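Cell Practice FAQ: Two-Arm Benches at Galtley
Updated Mar 27, 2018

Do the rules cover cable work?
Yes, and it's our favorite chapter! Cords sag, loop and snag in ways a rigid part never will, so section 9 of the Galtley guide is all about them.

Can both arms reach into the middle at once?
They can. Give one arm the right of way in the program, and write down which one it is.

Do I have to tidy the floor before a run?
No. Clutter is welcome (we love a messy bench), as long as it's listed on the run sheet and nothing lies across the rail.

What about plugs and adapters?
Handle them unpowered, every time. Grip the body, never the cord, and keep slack on the cord while the arm moves.

Two arms at work among cords, bowls and a desk lamp:

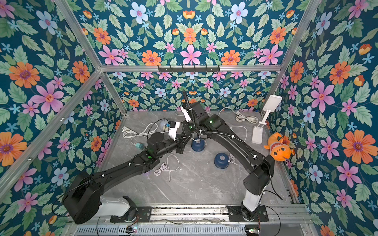
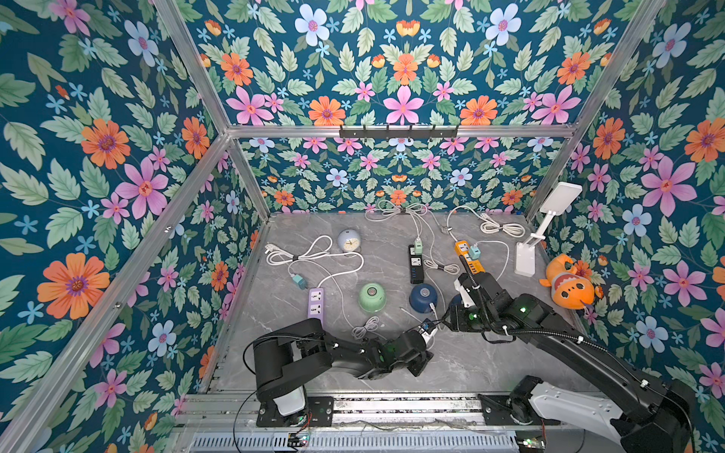

Who can change a speed limit?
Only the cell lead, and the change goes in the log before the next run. New programs start at the slow setting for 2 full runs, even if they ran beautifully on the Zemano bench!

Where do I send a question?
Coralie Te Moana reads all of them and loves the odd ones. The next revision comes out in May, so there's still time to get yours in.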